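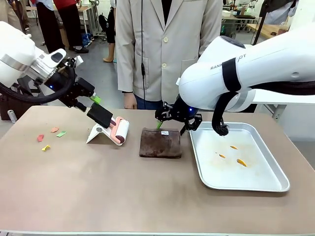

Section 4. Working alongside the two-arm table

If you have come to this section straight from the cleaning-down rota, welcome, and please don't feel you have to read the whole manual before Saturday. Sections 1 to 3 deal with power, fixing points and the network, and Edith Grajales has seen to all of those at Losthorpe. What follows is for the people who lay out the table, start the wiping and tidying routines, and put things right when a towel goes astray.

4.1 Before you start

1. Put your name on the shift sheet as table lead. There is one lead at a time, even when several of you are on the floor.
2. Check that the arms are in the rest position and that the start key is with you and out of its slot.
3. Lay the towel folded in the middle of the table, between the two arms.
4. Set the tray to the right of the towel, flat on the table, and the lint roller on its little stand to the left.
5. Paper scraps for the picking-up routine go to the left of the stand. Spread them out a bit, as they are much easier to pick up singly.
6. Step back behind the floor line, put the key in and choose Wipe or Tidy from the menu.

Note: any colour of paper will do. Duván likes to use a mixture so that he can tell you over the radio which scrap has been missed, and most of us have picked up the habit from him.

Caution: the arms move at up to 68 per cent of full speed in Wipe. Keep hands, sleeves and lanyards away from the table while the key is in.

4.2 The towel grip

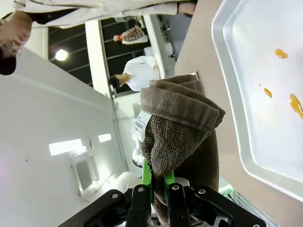

Grivau Support Services - Table Team, Losthorpe

The green finger pads need a good bunch of cloth between them. A single thin layer may slide out halfway across a spill, and then you have the whole job to do again by hand (we have all been there!). If the grip looks mean:

1. Press Hold and wait for the tone.
2. Take out the key.
3. Plump the towel up into a loose fold and put it back in the middle.
4. Replace the key and press Resume.

If the grip fails 2 times running, stop and fetch Savita Solanki or whoever is covering for her. Please don't tighten the pads yourself, however tempting it is.

4.3 What changes in your working day

Yaneth Palomino asked for a few words on this, and quite right too. Before the table came, a late shift meant wiping down 118 trays between two people, with sore wrists by the end of it. The table now takes the first wipe on 100 of those. The rest still come to you, together with the final check on every tray, and nobody's hours at Losthorpe have been cut on account of it. You will do less scrubbing and rather more looking, fetching and laying out - some of you will love that and some will miss the old rhythm, so do say so at handover.

Orlando Ayala keeps the training list. Ask him for a half-shift beside an experienced lead before you take the key on your own.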